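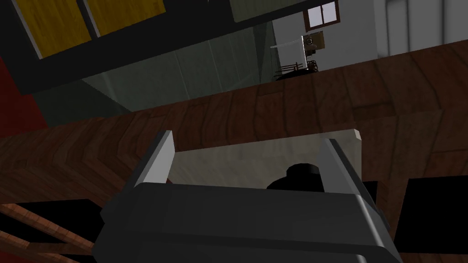 The simulator build for our module at Temormont now runs a full episode without the physics solver giving up. Yara Kassab found the fault: the finger joints had no damping set, so contact forces fed back until the gripper shook itself off its target. One value in the joint file fixed it.

I logged 1016 steps per run over 10 runs. Grasp scoring still needs work, and the wrist view renders slower than I would like, up to 66 ms a step. Ilídio Tavares wants the collision meshes simplified before August. I have started on the chairs.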